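3.2 Fruit items and the partly opened state 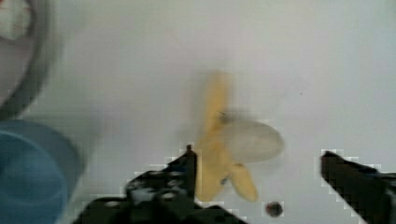
Fruit was the hardest group to write instructions for. A cup or a spoon looks much the same at the end of a session as at the start. A banana does not, and once its peel has been opened it has at least three parts that can move on their own: the body, the strips of peel and the exposed flesh. We therefore treated the whole banana, the partly peeled banana and the empty peel as separate items in the Olteanu list, each with its own entry and its own handling notes.

The list as used in this study holds 41 items, 2 of which are bananas in different states of peeling. The empty peel was dropped after the pilot round in June. Raters could not agree on whether a peel lying flat should count as food or as waste, and the question had little to do with what we wanted to measure.

Figure 4. Partly peeled banana on the white tabletop. A yellow flap of peel hangs down and to the right below the pale section, and a small dark spot can be seen where the pale section meets the yellow body.

Raters were asked to mark three things for each fruit picture: which way the item lay, how far it had been opened, and whether the surface showed any blemish. The first of these gave few problems. A banana is long enough that its general direction can be read even when its edges are soft, as they are in Figure 4, where the body runs more or less from top to bottom.

The second question was harder. The Carau scale, which we had taken over from earlier work on packaged food, has only closed, part open and open. These steps work for a box with a lid. For fruit they put a banana with one loosened strip in the same class as a banana peeled almost to the base. We kept the scale so that our results could be set beside the older ones, but added a free text line under it. Most raters used the line to say where the peel was lying, and a few used it to say that they could not tell peel from flesh. The rounded, off-white area in Figure 4 is a case of this kind. It may be the flesh itself, or it may be the inside of a strip folded back, and both readings were accepted – the item is part open either way.

Blemishes were marked as present, absent or unclear. We asked raters not to guess at causes. A dark spot on a banana may be a bruise, a mark on the skin or a shadow, and the handling notes treat all of these alike. Where two raters disagreed on whether a spot was there at all, the picture was marked unclear and left in the set.

All tabletop work was done on a plain white surface. The choice was made early, mainly for the sake of the packaged items, whose printed colors stand out well against it. It suits fruit less well. Ripe yellow skin keeps enough color to be followed along most of its length, but the inside of the peel and the flesh are both pale, and their outlines can be lost. A gray or blue mat would have helped here. We did not change the surface partway through, as that would have split the set in two.

The full set comes to 2,320 pictures, of which 300 show fruit. Pictures with motion blur were kept if the item could still be named. Removing them would have left mostly items at rest, and the opened fruit in particular would have been thinned out. Blurred and sharp pictures are reported separately in Section 4, along with the free text answers, which were grouped by hand using the Stasix headings.

One further change was made to the wording. The first version of the Dultier rating sheet used "half peeled" for every banana between closed and open. Several raters took this as a measurement and skipped the item when the peel had come down less than half way. The sheet now says "partly peeled" throughout, and the same wording is used in the tables that follow.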